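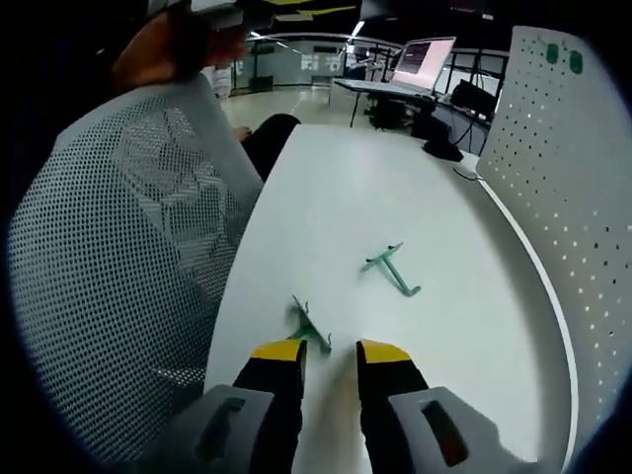
Wrist view, two green stands on the white table, fingertips in yellow.

Thin-part grasping from wrist video: where is everyone losing time?

Reading time: 8 min
Last updated: Thursday, 9:40 pm

palletjack_ed
Okay, I have been at this for most of November and I'm having way too much fun, so I'm going to dump it all in one post and let you pick it apart. The task sounds like nothing. Small green plastic stands on a white table, pick one up, set it down upright at a marked spot. I'm training from hand-held gripper demos, so the only input is the wrist camera plus finger width, and the policy outputs relative end-effector motion in short chunks.

The data set is 400 demos. After I cut the ones with bad tracking I still have plenty, and the policy gets to the part beautifully. It swings over, slows down, lines up, you'd think it knew what it was doing. Then it closes a hair to one side of a thin arm and pinches air. Or it pinches the arm and the part rotates, because a bent stand with skinny legs has approximately one good place to hold it and a lot of bad ones.

Things I've tried so far:
— Longer action chunks. Smoother approach, worse grasp.
— Shorter action chunks. Better grasp, but it dithers above the table like it's choosing a melon.
— Cropping the image to the middle. Helped a bit near the part and hurt the search phase a lot.
— Color jitter on everything. Made it worse and I don't fully know why.

Anozie (my playback tool, I'll share it once the install is less embarrassing) lets me scrub the demo and the predicted chunk side by side, and what I see is the prediction going vague in the last moment before the close. What would you look at first?

tinshed
Latency. I'd bet lunch on it. You recorded finger width and video on different clocks, right? If the width signal runs ahead of the video even a little, the policy learns to close early, and on a fat object you'd never notice. On a thin arm it's the whole ballgame. Film a fast open-close-open, plot width against the visible gap between the tips, and slide one until they match.

palletjack_ed
Different clocks, yes. I did line them up once, at the very beginning, with a clap. I'll redo it with the open-close trick tonight, that's a great one.

mossback
I don't buy latency as the first suspect. If it were closing early every time you'd see a consistent bias, and the post says it lands to one side. That smells like calibration or just plain resolution. What size is the image by the time the network sees it? With a wide lens the arm of that stand could be a couple of pixels across. No amount of clock fiddling gets those pixels back.

tinshed
Early closing while the hand is still moving sideways IS landing to one side. Depends on the approach direction.

mossback
Fair. Then it should correlate with approach direction and he can check that in ten minutes. Sort the misses by which way the hand was traveling.

gantry_goblin
Love this thread already. Two thoughts from someone who did tiny hooks all summer.

First, look at how many of your demos have more than one part on the table. In your picture there's one stand right ahead of the left finger and another a little farther off to the right. If the demonstrator sometimes goes for the near one and sometimes the far one, from nearly the same view, you've got a proper two-way choice in the data. A diffusion head can handle that, a plain regression head will aim at the space between them. What head are you using?

Second, muted green on white is a nice easy contrast, so if you jittered hue and brightness hard, you took away the one thing your encoder was leaning on. I'd keep light jitter on brightness and leave hue alone until the rest works. People turn on every augmentation in the menu and then wonder where their signal went.

palletjack_ed
Diffusion head, but (blushing) with a very short history, so I think it can change its mind between chunks. That would explain the dithering! It picks the near stand, replans, picks the far one, replans again. I had been blaming the chunk length itself.

gantry_goblin
Yes!! That's exactly the failure I had. Two fixes worked for me. Either warm-start the sampler from the leftover part of the last chunk, or sample a handful of chunks and keep the one closest to what you were already doing. The second is slower but it's about four lines of code.

mossback
Or condition on a target. Click a pixel, track it, feed the point in. Then there's no choice left for the policy to flip on and you've separated "which one" from "how".

gantry_goblin
Sure, but then you own a tracker, and trackers get lost precisely when a fingertip covers the part. I'd rather let the policy choose and make it stick to the choice.

mossback
I'd rather debug a tracker than a sampler any day of the week. At least I can draw a dot on the screen and see that it's wrong.

driftwood_io
Coming in from the mapping side. How is your camera pose estimated during the demos? A plain white tabletop is about the worst thing you can give a visual tracker. What saves you is everything past the table: desk, laptop, glass partition with lettering, ceiling lights. In your shot there's a ton of that. But when the hand tips down to grasp, all of that slides out of view and the tabletop takes over, so your pose quality could be dropping right at the moment you care about most. And it won't always show up as lost tracking. It can just get soft.

Glass and a polished floor are also risky in their own way. Reflections move wrong when you move. Same with people or anything else that shifts around near the table. I mask the gripper first, always, since it never moves relative to the lens and will happily convince the solver that you're standing still.

palletjack_ed
Gripper is masked. I hadn't thought about the tabletop filling the view at the end, and now I feel silly, because the "vague" part in Anozie is the exact stretch where I'd expect that. Is there a cheap way to tell how bad it is?

driftwood_io
Count the inlier features over time and plot that under the video. If the count falls off a cliff as the hand goes down, there's your answer. Then either stick a patterned mat on the table, or lean harder on the IMU for the final stretch. I'd try the mat first. Cheap and you'll know by dinner.

tinshed
A mat changes the look of the whole task though. If deployment is on bare white, you're training on a background you'll never see again.

driftwood_io
Then put the texture around the rim and leave the middle bare. Or make half the demos with it and half without. It's a diagnostic before it's a fix.

palletjack_ed
UPDATE. I did homework. Long one, sorry.

1. Clocks. tinshed, you were partly right. The width signal was ahead of the video by 28 ms. I shifted it and retrained with nothing else changed. Fewer air pinches, and the ones I still get are a different flavor (more on that below).

2. Approach direction. mossback, I sorted the misses and before the clock fix there was a clear lean with travel direction. After the fix it's mostly gone. So you're both allowed to be smug.

3. Feature count. On one typical demo I have 1183 inliers during the approach and it drops like a stone when the hand tips down. driftwood_io called it. I did the rim texture on a small batch of new demos and the trajectories are visibly calmer in the last bit. Haven't trained on enough of them to claim anything for the policy yet.

4. Chunk choice. I added the "sample several and keep the closest" thing. The dithering is just gone. I laughed out loud when it ran. It goes to one stand and stays with it.

What remains is rotation. It takes the thin arm near the end, lifts, and the stand swings down. I think that's my demos. I went back through them and I grab the end far too often when I'm tired.

mossback
Smugness accepted. Did you check resolution though?

palletjack_ed
Not yet! It's on the list. I want to try a second small crop that follows the point between the fingertips, kept at full resolution, next to the downsized wide view. The tips sit in the same spot in the image the whole time, apart from opening and closing, so the crop can be fixed and there's nothing to track.

gantry_goblin
That two-view setup is great. Keep the wide view for search and let the crop handle the end. For the rotation, please try relabeling before you collect again. Tag each demo by where the fingers landed on the part, drop or down-weight the end grabs, retrain. I've gotten more out of throwing data away than out of adding it, more than once.

tinshed
Disagree a little. If you drop every end grab, the policy has never seen the part approached from those starting positions and you get a hole there. I'd keep the approach and recollect the finish. Start with the hand already wandering toward the end of the arm, then correct to the good spot. Recovery demos are worth their weight in gold.

gantry_goblin
OK, I like that better than mine. Do that one.

driftwood_io
And please post the training curve split by phase when you have it. One average loss for approach, grasp and place hides everything interesting, because approach has most of the timesteps and it's the easy part.

palletjack_ed
Doing that now. Anozie already knows the phases from finger width so it's a small change. Next run is set to stop at step 3375, which is one full pass with the new weighting. I'll report back, and I'm going to write recovery demos on a sticky note and put it on my monitor.

Comments (4)

quietservo: Read this on my break and went straight to check my own clocks. Off by a couple of frames. Thank you, I think.

bluetarp: We see the same end-of-arm rotation on the Puvel cell with clips. Slowing the lift down helped more than I expected, so maybe try that while the new demos are coming in.

nine_volt_nora: Does the closest-chunk trick still work if someone moves the part halfway through? I'd worry it clings to the old plan.

gantry_goblin: It does cling a bit. I put a cap on how many times in a row it can favor the old plan, then let it pick fresh. The Tremlow planner folks do something similar with a timeout and I borrowed the idea from their notes.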